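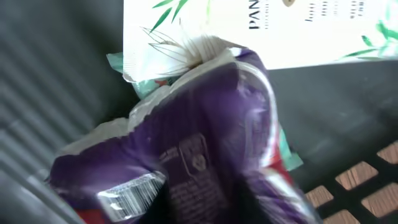
Purple packet with the tissue sticking out.

Notes » Energy » Local

The county wants to let Grerkard run a power cable under the Arden estuary, and the hearing is on Saturday. I read the summary — 9 pages, most of it maps. The landing point has moved two miles north, away from the oyster beds, but the firm still won't say who pays if the trench opens up again. Bisgaard was promised up to 4000 homes' worth of supply. I'd like that in writing before anyone votes.

Filed under: Power & Planning

© Dodeo | Contact | Back to top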